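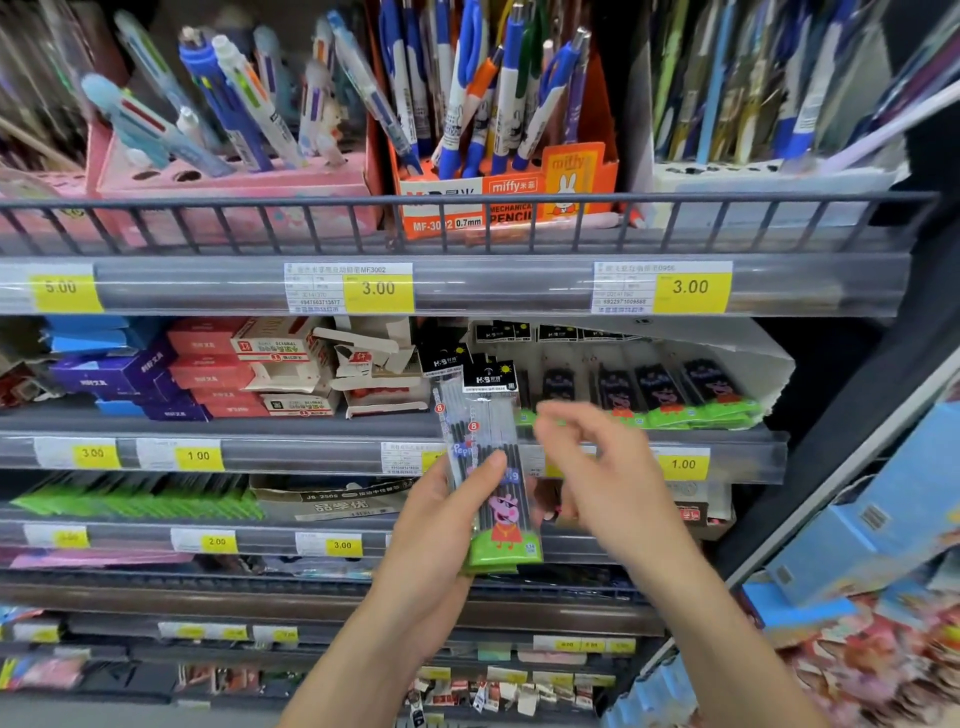

Abb. 1: Schreibwarenregal mit Stiftdisplays und gelben Preisetiketten, im Vordergrund eine Packung Minen mit schwarzer Kopfkarte.

Clota Schreibwaren: Bildsammlung Regal und Sortiment

Inhalt

Clota enthält 600 Einzelbilder aus Schreibwarenabteilungen, aufgenommen aus Sicht der einkaufenden Person. Gegenstand sind Stifte, Minen, Nachfüllpackungen, die zugehörigen Aufsteller und die Preisauszeichnung am Regalboden. Der Datensatz ist für die Sortimentserfassung, die Texterkennung auf Verpackungen und die Zuordnung von Preisetikett zu Ware vorgesehen. Die Bilder sind Teil der größeren Sammlung Plitarico, in der auch Haushaltswaren und Papier geführt werden. Beide Sammlungen verwenden dieselben Schlüssel für Warengruppen.

Aufteilung

Training: 400 Bilder
Validierung und Test: zusammen 200 Bilder
Bilder mit Ware in der Hand: 356
Bilder mit mindestens einem vollständig lesbaren Preisetikett: 246

Die Aufteilung erfolgt nach Filiale. Aufnahmen derselben Filiale liegen immer im selben Teil.

Warengruppen

stift_mehrfarbig: Druckkugelschreiber mit mehreren farbigen Schiebern. In Abb. 1 links oben im rosa Kartonhalter mit runden Löchern, Schäfte durchscheinend.
stift_druckblei: Druckbleistifte. In Abb. 1 im orangefarbenen Displaykarton mit dem Aufdruck "MECHANICAL PENCIL", Artikelangabe "MF-3002 0.7mm".
stift_sonstige: Stifte, deren Schreibsystem von außen nicht bestimmbar ist. Dazu zählt der weiße Kunststoffhalter rechts in Abb. 1.
mine_packung: Minen in Verkaufsverpackung.
display: Aufsteller, Kartons und Halter ohne Berücksichtigung des Inhalts.
etikett: Preisetikett an der Regalkante, einschließlich unscharfer Etiketten.

Ein gefüllter Aufsteller erhält zwei Einträge, einen für das Display und einen für die Ware. Stifte werden als Bündel erfasst, eine Stückzahl wird nicht angegeben. Ragt ein Bündel über den Bildrand hinaus, wird das Attribut "angeschnitten" gesetzt.

Textfelder

Aufdrucke werden zeichengetreu übernommen, ohne Übersetzung und ohne Korrektur der Groß- und Kleinschreibung. Gemischte Schriften bleiben in einem Feld, zum Beispiel "miffy 米菲". Kleiner chinesischer Text auf Kopfkarten wird nur transkribiert, wenn alle Zeichen sicher lesbar sind. Andernfalls bleibt das Feld leer, und das Attribut "text_vorhanden" wird auf 1 gesetzt. Logos in Textform ("H&B") und Schriftzüge in Zierschrift ("Peppa") stehen im Feld "marke_aufdruck". Das Feld gibt nur wieder, was aufgedruckt ist, und trifft keine Aussage über Hersteller oder Lizenz. Gedruckte Figuren werden im Feld "motiv" geführt.

Preise

Das Feld "preis_text" enthält die Ziffernfolge des Etiketts, etwa "5.00". Währung und Einheit werden nicht ergänzt. Teilweise unscharfe Etiketten tragen den Wert "schaerfe=2". Die Verknüpfung zwischen Etikett und Ware erfolgt nur bei eindeutiger Lage; bei dicht stehenden Haltern bleibt "ware_id" leer.

Bekannte Einschränkungen

Die unteren Regalböden sind seltener vertreten als die oberen.
Durchsichtige Verpackungen erzeugen Reflexe, die kleine Schrift überdecken können.
Bei hängender Ware fehlt häufig das Etikett.
Die Gruppen stift_sonstige und stift_mehrfarbig wurden in der ersten Fassung uneinheitlich getrennt. Die Korrektur vom März betrifft nur den Trainingsteil.

Dateien

bilder/ enthält die Aufnahmen, annotationen/ je Bild eine JSON-Datei. Die Liste der Warengruppen liegt in gruppen.csv, Trennzeichen ist das Semikolon, Kodierung UTF-8. Zum Einlesen kann das Skript zaidi_lesen.py aus dem Werkzeugpaket Zaidi verwendet werden. Ältere Exporte im Format Plarkby werden nicht mehr gepflegt und enthalten das Feld "motiv" nicht.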